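Reliability Reviewer (fixed term), humanoid programme

Cavwood, test and safety group
Four days a week, on site. Reports to Fadwa Abdelaziz.

We are looking for someone who does not believe us.

In June one of our humanoids dropped its right arm during a standing hold. It had been upright for some minutes with all joints powered, doing nothing, which is the part of the test everyone treats as a tea break. The shoulder let go and the arm fell to the robot's side. No one was within reach. The log shows the joint reporting itself healthy for the whole of the drop and for some time afterwards.

The first write-up blamed a connector. The connector was swapped, the test was run again, the arm stayed up and the ticket was closed on the Friday. Eleven working days later it happened again on the same unit, with the new connector in place. The second write-up blamed the first repair. You may see why we are hiring.

Since then the unit has done 2,319 holds without a fault. Some of my colleagues find this comforting. I don't, as we still can't make the fault happen on purpose, and a fault you can't bring on is one you can't say you have fixed. The Prasenero trial site has asked when it can have its robot. The answer it has been given is "when the reviewer signs", and there is no reviewer.

What the job is

You will take over the arm drop file and decide whether the cause we have written down is the real one. You will have the joint logs, both write-ups, the parts that came off and the people who took them off. You will also go through the closed faults from the last year and reopen any where the evidence is thin. I expect that to be a fair number. You can stop a test, and you can refuse a release. Both powers are in writing, and the letter will be attached to your contract so that you don't have to take my word for it.

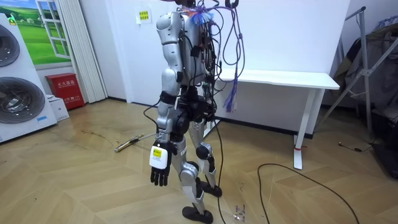 A good part of the week is spent with the wiring. We change the harness often, usually in a hurry, and the drawings lag behind. If a cable has been moved and the drawing hasn't, we want that found before the next powered test and written down by somebody who did not move it. You will need to be happy on your knees with a meter as well as at a desk with a spreadsheet.

You will not be asked to design anything. If you suggest a fix, another person has to check it, under the same rules as everybody else.

What we need from you

Several years of fault finding on machines that can hurt people. Lifts, presses, cranes, rail and hospital equipment all count. Robot experience is useful but it is no substitute, and we have had applicants with plenty of the one and none of the other.

You should be able to read a wiring drawing and a noisy log, and write a page of plain English that an angry project manager can follow. Please do not send us a list of software packages.

You should have been wrong about a cause at least once and be willing to talk about it. Celeste Yáñez will ask you at interview, and she will ask what you did the next morning.

What we can't promise

Quiet. The release date has moved twice and there is pressure on it. The supplier of the shoulder joint, Gorus, takes the view that its part behaved as specified. It may be right. We have asked for its test records and received a brochure.

We also can't promise that you will find the cause. If you end the contract by saying that we don't know, and show why, that will be accepted as finished work.

How to apply

Send no more than 500 words on a fault that was closed too early, yours or another person's. Leave out names if you must. Add a plain CV. There is no form and no video task.

Shortlisted people will spend a paid half day with us, reading the second write-up and telling us what is wrong with it. The fee is 400, plus travel. The Abdel Hamid agency is handling the post, so please send papers there and mark them "arm drop". Questions about the work itself will be passed to Fadwa, who answers them herself, usually after 4 in the afternoon.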